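Mevavetti modular seat in heather gray – seven months in

Posted Mon 6 December

I have been meaning to write this one up since the summer, and then the sofa kept being too comfortable to get up from. So, the Mevavetti. It's a modular upholstered seat from Drimano, sold in separate sections that you push together however you like, and I love it. I'll try to be useful about it anyway.

We bought three sections and the matching ottoman. They arrived in 11 boxes, which filled the hallway completely and made the front door a sideways-only affair for an afternoon. Putting it together is easy, though! The feet screw in by hand, the backs slide down onto metal tongues, and the clips that hold the sections together go on last. I did it alone in an evening with the radio on. The only part I'd call fiddly is getting the clips to catch on a hard floor, because the sections want to skate away from you. Push one up against the wall first and work outward from there.

The fabric is the reason I picked it. I had 43 swatches on my desk at one point (I'm not proud of that) and kept going back to the same gray. It has a very fine texture with lighter and darker threads mixed in, so it looks soft from across the room and doesn't show every crumb. Against a gray floor I worried it would all turn into one big gray puddle. It doesn't, or it doesn't bother me. The rounded corners help a lot, and so does keeping the wall behind it white.
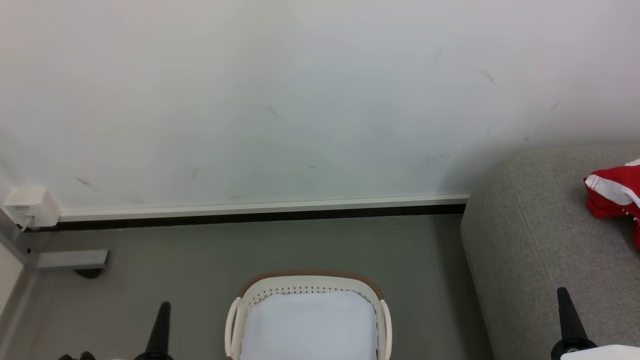

About that white wall. If you have matte paint, and you move your furniture around as often as I do, you're going to get scuffs. Drimano says to leave a gap behind the seat, and the leaflet is right, but a gap eats into a small room and I like being able to lean all the way back. I've settled on pushing it in close and touching up the paint once a year. Check where your outlets are before you decide on a layout, too. I planned ours on paper, forgot about the chargers entirely, and had to shift the whole thing over on day two.

Comfort, then. The seat is firm when new, firmer than I expected from the store, and it stayed that way for the first few weeks. Then it gave a little and stopped giving, and it has been the same ever since. I sit on it to read, I nap on it, I've slept a full night on it with a cold. The seat is deep enough that I can sit cross-legged with a plate on my lap. If you're short and like your feet flat on the floor, try it first or plan on a cushion behind your back.

Cleaning has been the nice surprise. Dry dust comes off with the soft brush on the vacuum. For anything sticky I use a Cilora cloth, the towel kind, barely damp, and go over the whole panel so there's no ring. Wash a new cloth by itself a couple of times before it goes anywhere near pale fabric, especially a bright one. I keep one cloth for the upholstery and a different one for the baseboards, which collect more fluff than you'd believe once there's a big soft thing parked next to them.
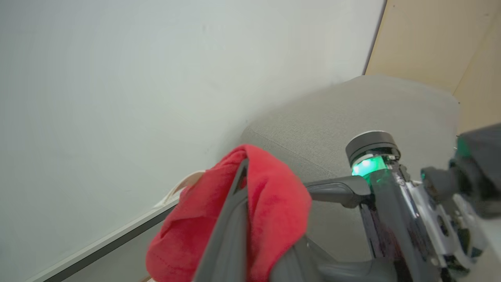

Coffee is the one thing that has beaten me so far. I got most of it out with lukewarm water and a lot of patience, and there's still a faint shadow on the side of one section if the light is low. I turned that side to face another section and forgot about it, and I suppose that's one more argument for modular.

Now the price. We paid 2,397 for the four pieces, delivery included, and yes, that made me swallow. I'd looked hard at the Kandpal before this, which was cheaper and has prettier legs, but the covers on that one don't come off and the arms are fixed. The Mevavetti covers unzip. I've had one off so far and getting it back on took some swearing around the corners. Do the rounded end first and pull toward the zipper.

Small complaints: the clips click when somebody drops down hard, and the ottoman slides unless you put grippy pads under it. I bought the pads at the hardware store and trimmed them with kitchen scissors.

Would I buy it again? In a heartbeat, same gray and everything. I'm already eyeing a corner section for the other side of the room, if I can work out where the bookcase would go.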